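Last touched Monday, April 9, 2018. If the numbers below disagree with the spreadsheet, believe the spreadsheet.

# grono-snacks 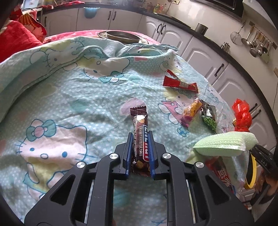
*Chocolate bar, red candy, and packets on the cat blanket.*

Grono is a list of small wrapped snacks: what they are, what the wrapper says, and what we thought of them. It began as an argument between Irén Szalai and me over whether anyone needs more than one kind of dried pea. The list now has 3,786 entries and the argument is still open.

## What's in it

- `snacks.csv`: one row per snack, 3,786 rows
- `wrappers.csv`: text copied off the wrapper, for the 1,143 snacks where one of us had the patience
- `opinions.txt`: unsorted, occasionally rude

## Columns in snacks.csv

| column | meaning |
|---|---|
| `id` | a number, never reused, even after we find out two rows are the same wafer |
| `kind` | one of 12 kinds (see below) |
| `wrap` | `twist`, `crimp`, `box`, `other` |
| `main_color` | whichever color you'd shout across a store |
| `script` | writing system of the biggest text |
| `eaten` | `y`, `n`, `shared` |

`main_color` takes one value. For packets that come in yellow, orange and magenta all at once, pick one and live with it. Emese Farkas wanted a second color column and was outvoted, two to one.

## Kinds

chocolate, hard candy, chewy candy, gum, nuts, peas and beans, seeds, crackers, wafers, jerky, seaweed, mystery

"Mystery" is for anything that can't be placed from the outside. Please open the thing before using it. In September we went back through the mysteries and most of them were wafers.

Chocolate with nuts goes under `chocolate`. Peas are not nuts. I will not be taking questions on peas.

## Known problems

- Rows 1 to 1,000 were typed in by Irén on a train and `wrap` is mostly blank.
- Chinese text in `wrappers.csv` was copied by hand by three people with three levels of skill. Check it before you quote it.
- `eaten` is self-reported.
- Prices were dropped. We kept losing the receipts.

## Adding a snack

Put new rows at the bottom and leave `id` empty; I fill those in on weekends. Keep the wrapper until the row is in. Flatten it, don't ball it up, and wipe the chocolate off first.

## License

Use it for whatever you like. Credit "Grono" if you remember.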